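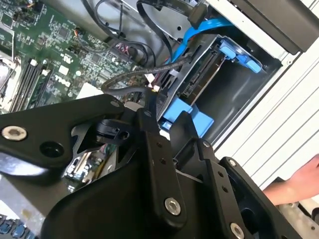 Inside the Dell. Drive bay on the right, light-blue plastic on it.

23 Mar 2018

Quick one tonight, dinner's in the oven and I have until the timer goes.

So the old desktop. We call it Parka for reasons that go back to the closet it used to live in. It has been slow for a year and grumpy for about as long before that, and last week it took 8 minutes to get to where I could open a browser. I timed it on the stove clock. Then it made a noise. A sort of tick, pause, tick. Anybody who has owned a hard drive knows that noise and knows the feeling in the stomach that comes with it.

Backed up everything that night. Well, everything I could think of. Taxes, recipes, the scans of my grandmother's letters, a folder called "misc new" with around 400 photos in it that I would have sworn were already somewhere else. They were not somewhere else. Go back up your photos, please, I'll wait.

Then I did what I should have done two years ago and took the side panel off.

I like the inside of these Dells. I know they're boring office machines, and this one came out of an office, but somebody sat down and thought about the person who'd have to open it. Anything you're meant to grab is light blue. There's a blue release tab on the drive bay and a bigger blue bracket lower down. I didn't need the manual for the drive part at all, which is good, becuase I've never had the manual.

What I did need was a place to put things. Advice to self for next time: clear the whole table, not half of it. I started with half and within ten minutes was standing there holding a screwdriver in my teeth, looking for somewhere to set down a cable bag. Muffin tin for the screws. I've seen people use magnetic mats, and fine, but I own a muffin tin.

The new drive is a plain solid state one, nothing fancy, $78 at Moser in Enilthorpe. Moser is the repair place next to the dry cleaner, if you're local. You could do better online. I wanted it that afternoon and I wanted to ask a person a dumb question, and the dumb question was whether I'd need a new cable. No, same data cable, same power plug, just a smaller drive. It needs an adapter tray so it doesn't rattle around in the bay, and they threw that in for free. (The guy wrote "Sata" on the paper bag like it was my name. I kept the bag.)

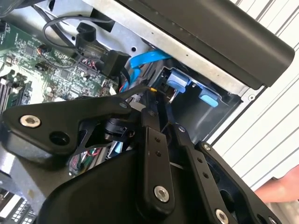
Blue SATA cable, and the black clip on the case wall that the other cables go around and through.

That clip. OK. The drive itself was easy, the clip ate most of my evening. Whoever routed the cables at the factory did it with a great deal of patience and I have none. I pulled one free to get some slack, felt very clever, then couldn't work out which way it had gone around. Ended up taking everything out of the clip and laying it back in one at a time, thickest first. Thickest first is the trick. If you do the skinny ones first they wander off while you're pushing the fat one down, and you say words.

The blue cable I left alone at the board end. It has a flat shape and it likes to bend where it has already bent, so I only unplugged it at the drive and let it hang. Didn't want to go poking around by the board any more than I had to. There is a LOT on that board and it all looks breakable.

Also blew the dust out while I was in there. Did that on the back steps, with the can of air, and still managed to get it in my hair.

Put the tray in, click. Plugged in data, plugged in power, click click. Left the side off for the first start, since I've learned that closing it up is what makes a computer not work. It didn't find the drive. Heart in shoes. Shut down, pushed the power plug in another sixteenth of an inch, tried again, there it was. So two starts, and only one of them scary.

Windows went on from a USB stick while I did the dishes. Then the updates, then the updates to the updates, then bed. In the morning I copied the photos and the letters back over and checked that they opened, a few from each folder anyway.

It is so much faster. I keep turning it off to turn it on again. I had a quote from the mall place back in May for a whole new machine, and I'm glad I sat on it, even if the sitting was mostly laziness.

Still to do:

Memory. It could use more and I'd like to get to it before I forget how the case opens.

Find out what the old drive is good for. It's in a sock in the desk drawer right now. I don't trust it but I can't throw it out either, not with the taxes on it. If you know a good way to wipe one that ticks, leave me a comment.

Get a longer screwdriver. Mine is from a bike kit and my knukles can prove it.

Timer's going. It's lasagna.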